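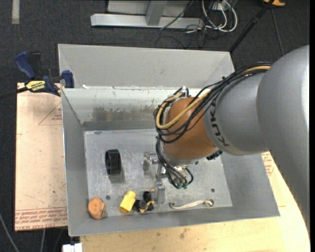
Everura at Kavoddale wants to know why the planner keeps choosing a grasp that the wrist can't get out of again, and whether we couldn't simply turn the camera threshold down and be done with it. The message came in overnight, copied to the whole Grerton list, and I've been chewing on it all morning over a pot of tea, because it's a fair question and I'd like to give it a proper reply.

May 4, 2022
Reading time: 4 min

So, to start with the threshold, because that was my own first thought as well (and I spent most of March convinced of it). Turning it down gives us more candidate grasps, certainly, but they come from the noisiest bits of the depth map, and bare sheet metal is very generous with noise. The old scratched floor of the bin throws up little ridges that the segmenter is delighted to call objects. I'd leave it where it is.

The trouble Everura is seeing lives further down the line, I think. The grasp sampler scores each candidate on how well the fingers would close, and only afterwards hands the winner to the motion planner. By then all the runners-up have been thrown away. If the winner happens to sit tight against the front wall, the planner does its dutiful best, finds a way in with the wrist rolled over, and never asks itself about the way out. The retreat is planned as a separate call, from wherever the arm has ended up, and with the wrist rolled that far joint six has very little left to give.

What I did this morning, on the Ofori branch:

Kept the top 7 candidates and passed the lot to the planner in order.
Planned approach, close and lift as one request, so a grasp with no lift fails before the arm moves at all.
Added the cable bundle to the collision model, as a fat capsule along the top of the arm and a second one round the wrist loop.

That last one I should have done ages ago. Our model of the arm came straight from the standard mesh, bare and tidy, and the real one has a great bundle of black cable along its back and a tan one curling round the front of the wrist, with more hanging down by the gripper. As far as the planner knew there was nothing there. I've made the capsules generous for now and it does cost us some poses near the back panel, but I'd sooner lose a few poses than snag a connector.

Ran 100 scenes in simulation with the old settings and the same 100 with the new. Old: 200 ms planning limit, plenty of cases where the lift was refused after the close, just as Everura describes. New: no refused lifts, which is only what you'd expect when they're ruled out beforehand, but planning time went up to 315 ms in the slowest case, so I've had to raise the limit. I don't love that. Most of the extra goes on checking the second capsule against the bin walls, and I suspect we could swap the walls for four plain boxes and get nearly all of it back. Haven't tried yet.

The thin things are still a worry. The cream strap by the front edge is my least favourite object in the set, a strip with a little coil at one end, and the segmenter gives me two blobs for it on one run and none on the next. The ring standing on its edge is nearly as bad in its own way — the sampler loves the rim, but it scores it as though it were a solid cylinder and puts a finger target through the middle. I've written that up separately in the perception notes, so please add to that page and not this one, or I shall lose track.

Also, a small plea to whoever is editing the scene file. The clamp on the left rim isn't in it. It's a blue and black bar clamp, right at the corner where the acrylic board meets the bin, and its handle sticks up higher than you'd think. I've put a keep-out box round it in my local copy and will push that with the rest, but if the clamp gets moved the box has to move too. It would be much nicer to have it as a proper named object.

To do next:

Boxes for the bin walls, then time it again.
Cap the wrist roll in the sampler, softly, as a cost.
Log which of the seven candidates gets used. If it's nearly always the first or second I'll drop the number.
Write back to Kavoddale with the branch name, and ask for their log with timestamps this time.

Not run on the real arm yet with any of this. Slow speed first, hand on the stop button, and the old config kept to one side in case I've got a sign wrong in the capsule offsets, which has happened before.

Grerton workshop notebook | Contact the Grerton list | © 2022 Grerton | Back to top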